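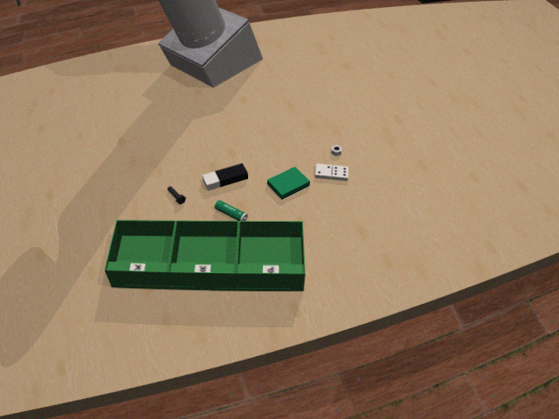
Skornley Town Library will extend its evening hours beginning in December, and residents are encouraged to comment on the proposal. The reading room would remain open until 8 p.m. Funding covers 200 additional staff hours and new furniture for the study area. Any new furniture would need a finish that can withstand daily use. The present desks have served since the building opened and are difficult to repair.

Written comments may be left at the front desk. A second public meeting will be held at the Nevemow branch.

Posted in December by the author of Skornley Notes
8 comments | 2 shares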